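Consejos de taller: cómo presupuestar un brazo robótico de mesa sin hipotecar el cuarto de la plancha

Por Borghild Backlund
28 de septiembre de 2020
Sección: Taller doméstico

Mi cuñado opina que un brazo robótico en casa es un capricho. Lo dice un hombre con tres taladros y ninguna estantería colgada. Aun así, algo de razón tiene: casi toda la gente que me escribe ha empezado por el final, comprando el brazo y preguntando después dónde se pone. Van aquí los consejos que doy por correo, ordenados según el momento en que duelen.

1. Escriba la tarea antes de abrir el catálogo

Una frase con un verbo y un objeto. «Mover fichas en un tablero» vale. «Ayudar en casa» no vale, y además es lo que prometió su hijo mayor. Si la frase necesita una segunda línea, probablemente son dos tareas y dos presupuestos. Péguela en la nevera una semana. Si al cabo de la semana sigue pareciéndole sensata, pase al punto siguiente; si la ha tapado el menú de la pizzería, se ha ahorrado un dinero.

2. Mida la mesa

La mesa de verdad, con cinta métrica, descontando la parte donde vive la impresora. Los catálogos dan el alcance con el brazo estirado del todo, postura en la que sirve para señalar cosas y poco más. Mida también la altura, por si hay un estante encima. Yo perdí un aplique de pared por no hacerlo, y era feo, pero era mío.

Compruebe que el tablero no cojea. Un papel doblado bajo la pata es solución para una cafetería. Para un brazo que frena y arranca todo el día, apriete los tornillos o cambie de mesa.

3. Reparta el dinero en cuatro sobres

Llamo sobre a cualquier cosa que no sea la cuenta corriente general, donde el dinero se mezcla y se pierde. Los míos son estos:

Sobre A, el brazo.
Sobre B, la pinza y sus dedos de recambio.
Sobre C, mesa, fondo y luz.
Sobre D, lo que se rompe.

Mi total fue de 2107 euros, portes incluidos. Al sobre D le puse 200 y me pareció una exageración hasta febrero. No daré detalles; baste decir que el cable de alimentación y la silla con ruedas no deben compartir habitación.

El error corriente es vaciar el sobre C para engordar el A. Luego llega un brazo precioso y se atornilla a la mesa de camping.

4. Compre los dedos pensando en lo que van a tocar

Una pinza dura va bien con piezas duras. Para papel, cartón, fichas y cualquier cosa que se doble o resbale, mire antes los dedos de superficie blanda. Pregunte siempre tres cosas al vendedor: si los dedos se cambian sin desmontar la pinza entera, cuánto cuesta la pareja suelta y cuánto tarda en llegar. Los de Zirkport me contestaron el mismo día. Los de Londlow me mandaron un folleto, que tengo calzando la puerta.

Ojo con el ancho de la base. Hay dedos que en la punta son finos como un lápiz de labios y por abajo se abren como una falda, y esa falda tapa lo que usted quería ver o choca con la ficha de al lado. Pida el plano con medidas. Si no hay plano, recorte la silueta en cartulina y pásela por encima de la mesa, haciendo el ruido del motor si le ayuda.

5. El fondo y la luz se pagan con calderilla

Un fondo liso y claro detrás de la mesa quita distracciones, y eso lo agradecen tanto la cámara como usted. Papel de rollo, una sábana, un panel plegable: lo que haya. ¿Hay que planchar la tela? Yo la plancho la primera vez y después me entra la filosofía. Lo que sí cuido es la luz, que sea suave y venga de más de un lado. Una bombilla desnuda encima dibuja sombras duras y el programa acaba intentando coger una sombra, empeño muy humano pero poco productivo.

El tablero, mate. Si el suyo brilla, una mano de pintura mate o un hule sin satinar.

6. Ensaye con algo que cueste céntimos

Nada de empezar con la vajilla. Un juego de recorrido impreso en una hoja es un banco de pruebas estupendo: casillas numeradas, curvas, sitios donde equivocarse sin pagar. Sale de la impresora y, cuando acabe hecha un acordeón, se imprime otra.
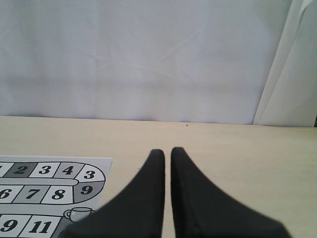 7. Fije la hoja, o renuncie a ella

Una hoja que se desplaza un dedo convierte la casilla 4 en la casilla 3 y a usted en una persona que grita en el garaje. Cinta de carrocero en las esquinas, de la que se despega sin llevarse el barniz. Marque además el sitio con lápiz en el tablero, para volver a colocar la siguiente igual. Si no quiere cinta, pegue la hoja sobre una chapa fina y use imanes, siempre que la pinza no lleve nada que se sienta atraído.

Imprima en blanco, negro y gris. El color gasta tinta y el brazo no sabe apreciarlo.

8. Cuente las horas además de los euros

Robel Weldu, que montó el suyo en un altillo con vistas al contador de la luz, apuntó cada rato en una libreta. Le salieron 26 horas antes del primer movimiento que enseñaría a una visita. Buena parte se le fue en cables. Si usted dispone de dos horas a la semana, haga la división antes de invitar a nadie.

Reserve también hueco para limpiar. Los dedos blandos cogen pelusa con un entusiasmo que ya quisiera uno en la escoba. Un paño humedecido con agua, secar bien y nada de disolventes salvo que el fabricante los autorice por escrito.

9. Segunda mano, con la nariz puesta

El mío es un Sundqvist usado y estoy contenta. Pida verlo en marcha, con carga y en las posturas incómodas, las de los extremos. Un brazo que solo se enseña en reposo se parece a esos pisos que solo se enseñan de noche. Escuche las articulaciones: un zumbido parejo es normal, un chasquido es una rebaja. Y pida el cargador original, la llave de los tornillos y la contraseña del programa, en ese orden de olvido.

Edcombe alquila equipos por meses. Sale caro si uno es constante y muy barato si uno es como casi todos. Para quien todavía tenga la frase de la nevera a medio escribir, yo empezaría por ahí.

10. Deje sitio para el botón de parada

A mano, despejado y conocido por toda la familia. En mi casa estuvo una temporada detrás del bote de los lápices. Ahora tiene su propia esquina, y el que apoye allí una taza friega los platos.

En la próxima entrega: canaletas para cables, y por qué la cinta americana no es una de ellas.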